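18/12/2023

What a day! I finally got to drive. Mareike had me in the gloves at the Vamilstead bench for the coffee task, and my hands are still buzzing. Edeltraud kept telling me to slow down (she's right, I rush the thumb every time), but once I stopped thinking about my own fingers it was pure joy. Joscha wants 50 demos before we train anything, and I can't wait!

Coffee station, from the head camera:

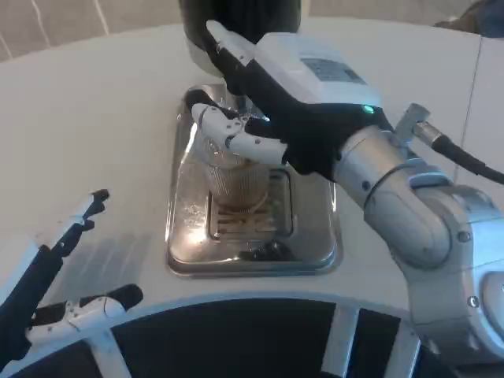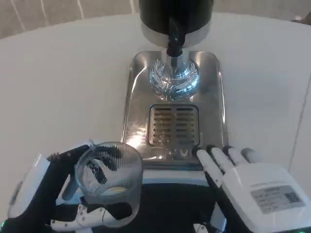
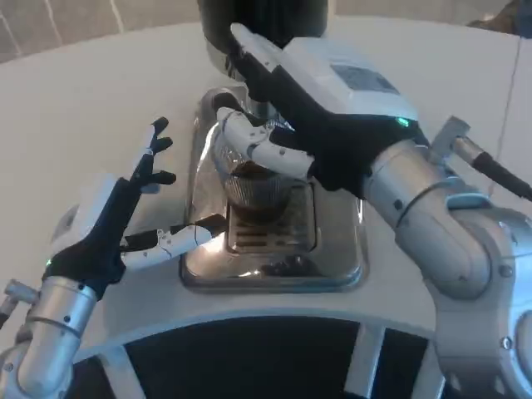 3 min read

Note to self, the glass is the hard part. Squeeze a hair too much in the glove and you feel silly, too little and you feel worse. Gisela says to rest the free hand on the counter and breathe. Trying that first thing tomorrow, then the coffee basket again with Britta on the stopwatch.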